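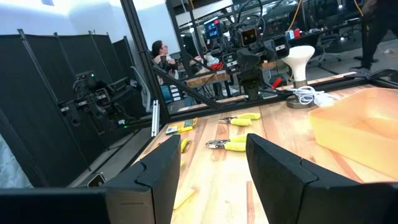 Where do the pliers go when a repair session ends?
Back in the tool drawer by the sink, handles facing out. Same for the testers. Bins stay on the bench for whoever is in next.

Filed under: Workshop > Minutes
Last updated: 2025-09-18

Berusham Repair Bench – minutes of the September meeting

Held in the back workshop, Brundale Hall. Started late, door code had been changed. Apologies read out. April minutes agreed, one correction – it was the small vise that went to Gittins, not the drill stand.

1. Hand tools
Yellow-handled pliers keep getting left out on the wood table. Two pairs there again. Agreed they live in the drawer. Outline board on the wall was suggested again, no one keen to cut it. Left for now.
Snips need sharpening or replacing. Gittins does sharpening, price to be asked.

2. Meters
Small yellow tester – label on the back wearing off, somebody to redo it. Low battery complaints. Spare batteries to be kept in the tin, not in the drawer with the fuses. Whoever takes the last one writes it on the whiteboard.

3. Table
Long discussion. Wood top needs oil before winter, last done in April. Some want a mat over the working end, some say the mat slides and is worse than nothing. Vote taken, oil first, mat later if still wanted. Solder marks – please use the tile. The tile is under the sink.

4. Bins
Orange bin is for jobs in progress. Every job gets a tag with date in and what is wrong with it. Untagged stuff held 7 days then goes to the parts shelf. Objection to 7 days noted. Clear lids would be nice, not urgent.

5. Lamp
White mushroom lamp is OK as a table light but too soft for close work, several people said so. Cable to be coiled and kept back from the working end. Quote from Bernex for a clamp-on light, $700 for the set with the magnifier. Too much. Ask them for the light by itself.

6. Money
1,000 in the account before the hall rent. Rent due end of month. No spending over 100 without asking the meeting, as before.

7. AOB
Kettle descaled. Thanks recieved from the Brundale school for the fixed radios, card is on the board. New door code by phone only, do not write it on the frame.
Three toasters waiting, all same fault, would make a good beginners evening. To be arranged.

Next meeting – same place, date to be confirmed once the hall has has its floor done.

Comments (3)

benchleg: Can the tile come out from under the sink then? Half of us didnt know there was one.

oldfuse: Against the mat. Said so in the meeting, not in the minutes.

m_tansy: I have a clamp light in the garage nobody uses, will bring it along and we can see if it fits the table before paying Bernex anything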